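# Cleaning by hand: good practice for our recordings

At Dendemmont we record people doing ordinary cleaning, so that service robots can learn from it later. This page belongs to the rules of practice that Kolbrún Lykkegaard and I keep for the group. The rules are in version 2 since July, and the full text has 182 entries. I have chosen only a few subjects for the gallery, those where new colleagues ask me most often.

**Edges and corners**

The place where wall and floor meet must be wiped with the hand close to it, and the free hand may be used for support. We do not ask people to keep a nice posture for the camera.
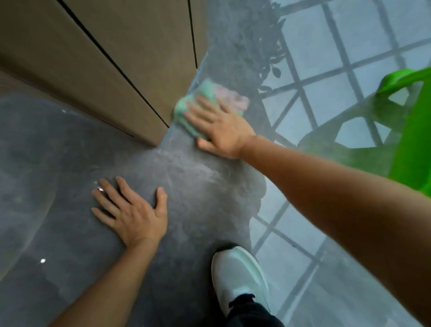

Rule 14 says that the person works at a normal speed. If somebody slows down to be clear, the robot learns the slow movement also, and we had to throw away a good part of our first recordings for this reason. Shiny floors are allowed – they are difficult for the software, but people have such floors at home. Please write "reflecting floor" in the notes, so Ketill Dalsgaard can find these recordings when he makes the test set.

**Small furniture**

Stools, boxes and low tables are wiped on the top first and on the sides after. Marks which do not come off are left as they are. We write them down as "remaining" and the task still counts as finished.

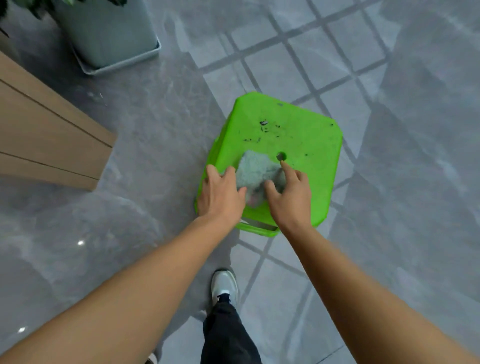
The hand which holds the object steady is as important as the hand which wipes. In version 1 we labelled only the wiping hand, and Kagiso Mokoena was right to complain. Now both hands get a label from start to end, also when one of them only rests.

Comments on the rules are welcome until the next review. Please give the rule number – it saves us much searching.

*Halldóra Vídalín, Dendemmont*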